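Re: [Clovness-users] Watch drops off the phone after the update

Posted to the list Feb 10, 2023

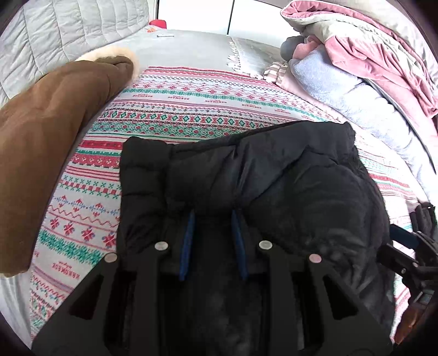

I had the same fault for most of the winter and have it working now, so I will set out what I did. My watch is the Jundier with the square case, the older one with a single button. The phone is a Koval, nothing special, and I run the Clovness app on it as everyone here does. If you have the round Jundier some of the menus are in a different order but the names are the same.

The earlier message said:

> Since the last update my watch will not stay connected. It pairs,
> shows the time and the weather, and then after a while the little
> phone symbol gets a line through it and I get no more messages on
> my wrist. If I open the app on the phone it comes back straight
> away. I have done the reset from the manual twice. The second time
> it would not find the watch at all until I had restarted the phone.
>
> Is this the watch or the phone? I don't want to send it back if it
> is only a setting. Also the battery used to last 6 days and now I
> am charging it every 3. Are the two things connected?
>
> One more question, does anybody know if the Prallolholm faces are
> safe to put on? I have read that they slow things down.

Taking the connection first. It is the phone and not the watch, at least if it comes back as soon as you open the app. The phone is putting the app to sleep to save power. The update seems to have put the battery setting back to where it was when the phone was new, and you have to change it again by hand.

On the Koval go to Settings, then Apps, then Clovness, then Battery. There are three choices and you want the bottom one, "No limits". Go back one page and check that "Pause if not used" is switched off. I missed that second one for a long time. With only the first changed, my watch stayed connected during the day and dropped off overnight, and I thought I had a different fault.

Then open the app itself, go to Watch, Connection, and turn on "Keep running". You will get a small permanent notice at the top of the phone. It is a bit ugly. You can make it silent but don't hide it completely, as on my phone hiding it stopped the app staying awake.

The reset in the manual leaves out a step. If you reset the watch and not the phone, the phone still holds the old pairing and the two of them disagree. Restarting clears it sometimes. The order that works for me is:

1. In the app, remove the watch.
2. In the phone's own Bluetooth list, forget the watch there as well.
3. Hold the button on the watch until the logo shows, and choose Reset.
4. Restart the phone.
5. Open the app and add the watch from there. Do not pair it from the Bluetooth list.

Leave them next to each other while it copies everything over. Mine took 14 minutes, and the bar sat at 90 per cent for much of that. I stopped it the first time thinking it had frozen and had to start again from the top.

On the battery, yes, I think the two are connected. Each time the link drops the watch goes looking for the phone, and it carries on looking. Once mine stopped dropping the battery life went most of the way back to what it was. Give it a couple of full charges before you judge it. If it is still poor after that, look at how often the heart rate is being read. The update moved mine from every ten minutes to all the time, and I hadn't asked for that. You will find it under Health, Measuring.

About the Prallolholm faces. I have used two of them. The plain one with the hands is fine and I have it on now. The one with the moving background was slow to wake up when I lifted my arm, and it used noticeably more battery, so I took it off. They install through the app in the usual way and come off the same way, and I have had no trouble from them beyond that. I can't speak for the ones you have to pay for. If you do try one, get the connection right first and leave it alone for a few days, otherwise you won't know which change did what.

There is a thread in the archive from last April with the subject "Lost link at night" which covers the same ground for the earlier version. Some of the menu names in it are out of date. The advice in it to turn off the phone's location is wrong for this version, because the app now needs location switched on to find the watch at all. I followed that advice and lost an evening to it.

If none of this helps, post the version number from the bottom of the About page in the app, and the one from the watch as well, under Settings, System. They are two different numbers and they don't always update together. It would also be useful to know whether the line through the phone symbol comes on when you are near the phone or only when you have walked off to another room. Mine did it with the phone in my pocket.

I still have one fault left over myself. The weather shows the right place but the temperature is hours old until I tap it. If anyone has cured that I would be glad to hear how.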